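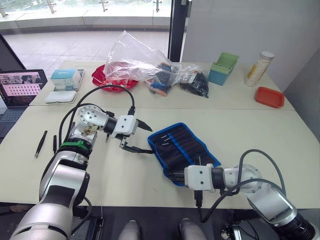
Both arms at the tool roll, laptop at the left.

Tool Roll Task, Lillenbridge

Pictures from our recording sessions for Zutavport, the small-parts set. The aim is a set of examples of two arms handling thin metal tools and a fabric roll — 344 episodes by the end of September. Anisa Latuheru wrote the task list and checks each batch before it goes to training. 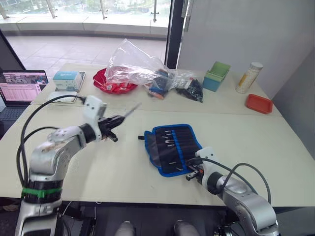

Episodes are kept short, and the roll is turned to a new angle after every 10. Batches are sorted into 5 groups by starting layout. Runs with a dropped tool stay in, marked as such — the Kwok model needs those too.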